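Kokosdale Tabletop Scene Pack

Simulated manipulation scenes for arm training and testing
Version 2, updated Saturday, September 10, 2022

The Kokosdale Tabletop Scene Pack is a set of ready-to-run indoor rooms for teams working on pick, reach and camera placement in simulation. Each room comes with a table, a fixed-base arm and a shuffled set of household and oddball objects. Scenes load with physics on and need no setup beyond choosing a seed.

The pack includes 15 room layouts and 300 object models. Objects are drawn at random, so large items often share the table with very small ones. Scale is kept as modeled unless you turn on the resize option. 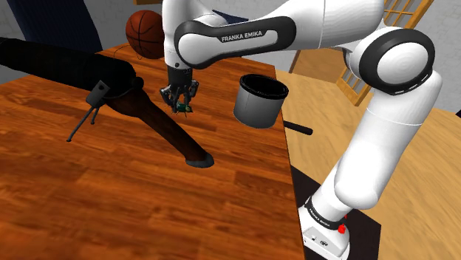 Reach to a small target with a basketball and other objects on the table.

What you get

Room files with walls, floor and furniture
Object models with collision shapes
Arm and gripper control files
8 fixed camera positions per room
Task scripts for reach, grasp and lift
Seed list for repeating any layout

Small objects

Version 2 replaces the simple box collision shapes on small models with fitted ones. Legs, wings and handles now have their own contact surfaces, and a fingertip can pass between them without touching. This makes the scenes slower to step. If speed matters more to you than contact detail, the old shapes are still in the folder and can be switched back in the settings file.

Camera positions
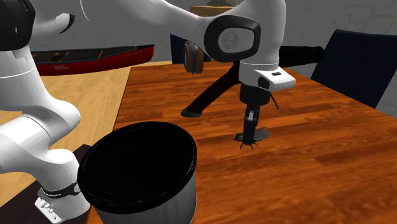
Camera choice has a large effect on how hard a task is to learn, and we suggest training with at least two positions. Low views from the base side show the approach well but give up part of the target once the gripper is down. With the fly model, the fingers hide the middle of the body and leave the head on one side and the wings on the other. A large container near the camera can also take up a good part of the foreground. Occlusion is left in on purpose. Users who want clean views can filter layouts by visible target area before a run.

Known limits

Thin parts may shake slightly at large time steps. Floor and background items are for looks only and have no collision shapes. Lighting is fixed within each room.

License and support

One license covers a single lab or company site. Updates are free through the end of February. Damián Carrillo handles licensing, and Nadhirah Liem answers technical questions, including requests for added object models. Please send the room name and seed with any bug report.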